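Search this blog Go

Stripping the old Osov tower

Got the side panel off and laid the case down in August, which I'd been putting off for 14 months.

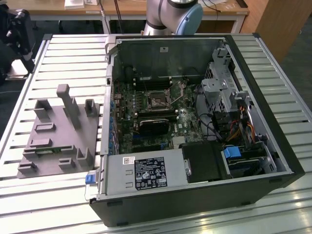

Américo Cordeiro wrote to say I should save the drive latches, as the blue plastic ones snap and replacements are hard to find. Fine, they go in the jar.

The CPU socket is empty and I need to be careful around the lever so the pins stay safe. Next is the power supply, then the drive cage. The memory slots get a brush. Brandis in Fonorville pays 21 for a bare board, so that goes last.

Contact | Copyright Ismail's Bench | Back to top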